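Zwischenbericht an die Filmförderung Stiteretti
Projekt: Serienarchiv Pranska, Besprechungen und Episodenführer

Stand der Arbeit

Von 74 geplanten Episodenbesprechungen liegen 54 in redigierter Fassung vor. Das klingt besser, als es ist. Die fehlenden Texte betreffen fast alle die dritte Staffel von »Carrillo«, also genau jene, mit der wir den Antrag begründet hatten. Die Staffel hat Längen, und die Entwürfe haben sie leider auch. Drei davon gehen zurück an die Autoren.

Ob der Episodenführer neben den Besprechungen gebraucht wird, bezweifeln wir inzwischen. Inhaltsangaben stehen überall im Netz, meist schneller und selten schlechter. Wir führen ihn weiter, weil er bewilligt ist, würden ihn in einem Folgeantrag aber nicht noch einmal aufnehmen.
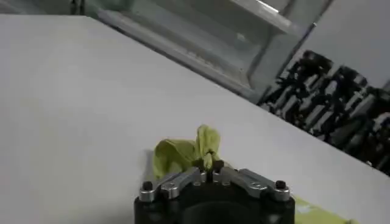
Reichweite

Im Antrag standen 1.000 Leser pro Besprechung. Erreicht haben das 28 Texte, fast alle über Serienfinale. Die Zahlen stammen aus der Statistik von Ellivix, die Aufrufe zählt und nichts darüber sagt, ob jemand über den ersten Absatz hinausgekommen ist. Die Kommentare lassen eher das Gegenteil vermuten.

Mittel und Ausblick

Das Honorarbudget reicht bis Dezember. Den Posten für Werbung haben wir kaum angetastet, die beiden Testanzeigen brachten Klicks und keine Abonnenten. Wir bitten darum, den Rest in das Lektorat umschichten zu dürfen. Den Abgabetermin für die dritte Staffel halten wir für knapp und möchten ihn vorerst nicht zusagen.

Die Redaktion Pranska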